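Open afternoon at the Trimesport works, Damville

I went to the Trimesport open afternoon in April with low expectations and a packed lunch, and I was glad of the lunch. The leaflet had promised "a working building, opened up". I have been to a fair number of opened-up buildings and most of them turn out to be a car park, a talk and a table of pens.

Damville is not hard to get to but it is slow. The 104 bus leaves from outside the station at Palolville and takes the long way through the estates, and the stop for the works is on the wrong side of a dual carriageway. Entry was £2, which you paid in coins at the gate or didn't pay at all, as the card reader had given up before I got there. I'd like to know what the £2 is for. The leaflet says "upkeep".

The first half hour was the talk. We were told that the building had been emptied, cleaned and turned into rented workrooms, that it had won something for this, and that the walls were original. The walls came up a great deal. They are brick, and they are nice enough, but I grew up in a town full of brick and I can't get as worked up about it as the speaker did. No one mentioned rents until a woman near the front asked, and then the answer was that it depended.

After that we were let loose upstairs, and things improved.

The workroom I spent longest in is the one they call Ñahui, after a firm that had it first, if I followed the story properly. I had been told to expect "flexible furniture", a phrase that usually means it folds and pinches your fingers. What they have is a big white table set against the brick, with a couple of small green plants on it, and somebody was at work there when I came in. 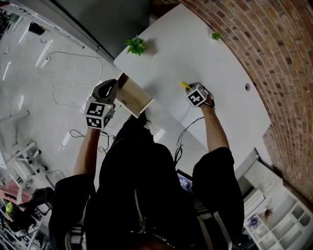 The table in Ñahui, with the wooden box on the left and the two plants up at the far end.

Some notes on the table, as I am in the market for one. The top is plain white and large enough to spread out on properly. I have had white tops before. They look marvellous on an open day and then somebody puts a mug down. There is a small round hole let into the top near the wall, which I took to be for cables, and I approve of that, though one hole will not go far if four people are sharing and all of them have chargers. I asked what the top was made of and was told "a wipeable finish".

The open box in light wood was my favourite thing in the building. It has no lid and it stands at the edge of the table, where you can get at it. I keep pens, tape and string in something very like it at home. The leaflet has a paragraph on "desk-level storage solutions" and I suppose this is one. It's a box, and it is a good one.

I was less taken with the plants. There are two, a leafy one and a little sprig of a thing, and the bigger one looked artificial to me. I have no quarrel with an artificial plant in a room where people are busy, but the talk had gone on at some length about bringing nature indoors, and if that is the nature then I think the speaker should have gone more gently. They are at least small. In the last place I rented there was a rubber plant the size of a wardrobe and we all had to walk round it.

Most of my time went on the shelving, and I make no apology. I have believed for years that you can judge any workplace by its shelves. The talk had used the word "uncluttered" more than once, so I went to look.
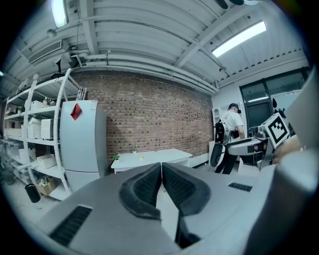
Brick, beams and the tall white shelving on the left, which is well used.

So much for uncluttered. The unit is tall, white metal, with several tiers, and it is packed. I was pleased to see it. A shelf with three books and a vase on it tells you that no work gets done, and this one told me the opposite. There are white storage boxes on one of the middle shelves, one of them with a slatted front, and I wanted to know how anyone remembers what lives in which. Labels would help. I said so on the feedback form and underlined it.

The ceiling divides opinion. It is white corrugated metal with the beams and joists left showing and a run of white pipes along the top of the back wall. Painting everything white is the cheapest way I know of making a factory look deliberate, and I'll admit it works on me a bit. My doubt is about rain. I have sat under a metal roof in a downpour and you could not have held a conversation, let alone a phone call. It was dry on the afternoon I went, so I can't report. A man by the door told me it was "quite atmospheric" in the wet and I have written that down as a yes.

Lighting is by fluorescent fittings, and they were on. People are rude about fluorescents but I can see what I'm doing under them, and at my age that settles it. There is a ventilation grille up where the wall meets the ceiling. I couldn't tell you whether it does much — I forgot to stand under it.

Tea was in the corridor, from an urn, and was better than it needed to be. The biscuits had gone. There was a display board about the building's past which claimed that 2000 people once worked on the site. I stood and looked at the yard for a while trying to fit them all in and couldn't, unless they took turns. No source was given. I'm not saying it's wrong.

Would I rent there? I went in sure that I wouldn't, and I came out wanting the box and the shelves and wanting to see the place again in bad weather before hearing another word about brick. If they would print the prices I might even go back without being asked. The next open afternoon is supposed to be in the autumn.

For anyone going: the gate is the green one, the toilets are on the ground floor only, and the last bus back that goes direct leaves before the thing has finished.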